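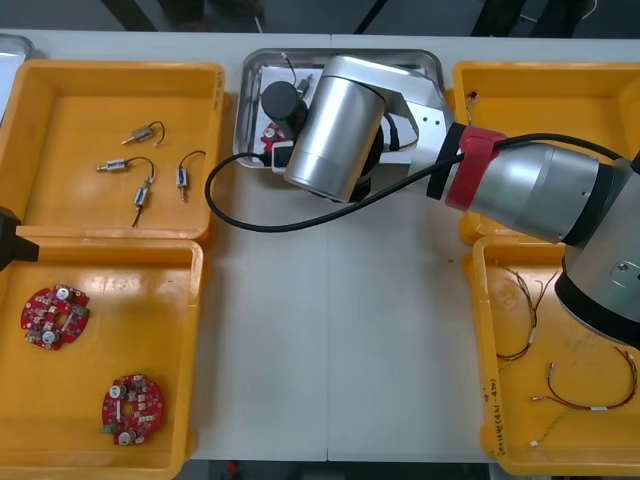

## Best way to sort and store a big mixed lot of small electronic parts?

**Rohani Sitompul**

I bought the leftover stock from Taheri, the repair shop in Iltstead that closed in January. It came as five apple boxes of mixed parts. Some of it is still in the original bags but most is loose: resistors, capacitors, fuses, little motors, switches, sensors with their leads on, and a lot I can't name yet. The invoice says 2000 pieces. I think whoever wrote that was guessing.

I repair radios and small appliances as a hobby and I'd like to be able to find things. At the moment I tip a box out, look for what I want and put everything back, and it takes most of an evening.

What I'm trying to work out:

- Do I sort by type first, or by value, or by what I'm likely to use?
- Drawers, bags or trays? I've got room for one cabinet against the garage wall and a bench about as long as a door.
- Is it worth testing everything as I go?
- How do you stop parts with wire leads from tangling into one big lump?

I've already got a few shallow plastic trays and one of those old steel library card cabinets, if that's any use. Budget is small. The garage isn't heated and gets fairly damp in spring.

---

**Keyvan Soltani**

I did this for a club in Clurkberg a few years back, with a bigger pile than yours, so I'll go through it in your order.

**Sorting.** Type first, and keep the types broad. On the first pass I'd use no more than 6 groups:

1. Resistors
2. Capacitors
3. Semiconductors (diodes, transistors, chips)
4. Switches, connectors and fuses
5. Anything with wires coming off it
6. Don't know

Don't read any values on the first pass. If you stop to work out colour bands on every resistor you'll still be at it next winter. Put a handful down on the bench, move each piece to its tray, get another handful. The "don't know" tray will fill up quickly and that's fine. A lot of it sorts itself out once you've seen the same part a dozen times.

On the second pass, take one group and split it by value or size. Leave the groups you don't use. I never did split our connectors and I can still find one in a minute or two.

**Storage.** Trays for sorting, bags for storing. Shallow ones in a light colour are best, as dark parts show up well against yellow or white and you can get your fingers under them. I wouldn't leave anything in open trays long term, especially in a garage. Small resealable bags cost very little, and your card cabinet is close to ideal for them. Stand the bags upright like the cards they replaced, with a stiff divider between values. We had 800 bags in ours and it wasn't full.

Chips and transistors should go in antistatic bags or be pushed into conductive foam. Ordinary plastic bags are fine for the rest.

Write on the bag before you fill it. Marker smears on a bag that's bulging.

**Testing.** No, with one exception. Resistors last for decades if they haven't been cooked, and you'll be checking the part before you solder it in anyway. The exception is old electrolytic capacitors. Check those for capacitance and ESR, and bin any that are bulging or have crust around the leads. If they're more than twenty years old and you weren't planning to use them in anything you care about, I'd bin the lot and buy new ones as needed.

**Leads.** Coil each one around two fingers and put a twist tie or a small elastic on it. For short leads, say the length of your thumb, don't bother coiling. Lay them all facing the same way and put only a few in each bag. The tangles come from having thirty in one container.

For the damp, put a tub of silica gel in the bottom drawer and dry it in the oven when the colour changes. Check the label for the temperature — some types don't like much heat.

---

**Luretard**

just buy the drawer cabinets. the ones with the little clear drawers. bags are annoying, you end up with a bag you can't find instead of a part you can't find

---

**Rohani Sitompul**

Thanks both. I started on Sunday with Keyvan's groups and got through one and a half boxes. Counted as I went, out of curiosity, and the first box had 417 pieces in it, so the invoice might not be so far off.

I skipped the library cabinet for the resistors, as the only drawers that run smoothly are the bottom two and I'm too old to kneel on concrete. They're in bags in a shoebox for now. Might rub some candle wax on the runners.

One more thing if anyone's still reading. I've got a bunch of fuses with the markings worn off the end caps. Is there any safe way to tell the rating?

---

**Keyvan Soltani**

Not one I'd trust. A meter will tell you whether it's open or not, but it won't give you the rating. You can compare the wire with a known fuse under a magnifier, but two fuses can look the same and be quite different. Throw the unmarked ones out. New ones are cheap and the wrong one in a radio can start a fire.

Candle wax works well on steel runners. Wipe the old grease off first.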